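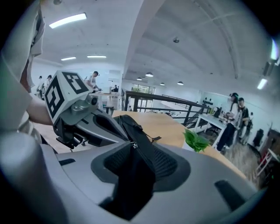 December, 6 a.m.

Slept badly. The upstairs radiator knocked from one until after three, so I got up and finished the packing list for Kozan. I have been putting it off because every time I look at it I add a sweater.

The bus leaves at 1 in the afternoon and the ride is 13 hours if the pass is open. I bought the aisle seat. Last winter I had the window and my left knee was sore for a week.

Money is all right. I had 3,000 set aside for the whole trip and the room took less than I expected, though they want cash for the heating. I will change some at the station even if the rate is bad.

Went back and forth on the boots. The old Arketti pair are broken in but the left heel is going. The new ones are stiff. I am taking the old ones and a tube of glue.

Noon. Errands done except the pharmacy, which had a line out the door. Returned the library books, two of them late. Paid the gas bill. Ate the last of the lentil soup standing up and washed the pot. There are 5 eggs left and I boiled all of them for the ride.

My sister called while I was on the stairs. She wants me to bring back the dark honey, the kind in the square jars, and she asked twice whether I had turned the water off. I had not. I have now.

11 p.m. On the bus, somewhere past Clirkum. Snow on the fields but the road is clear. The man across from me has been asleep since we left. Heater is too high, and I have my coat folded under my feet. Ate two eggs. The driver says we stop again at midnight for twenty minutes, and I want tea if they have any.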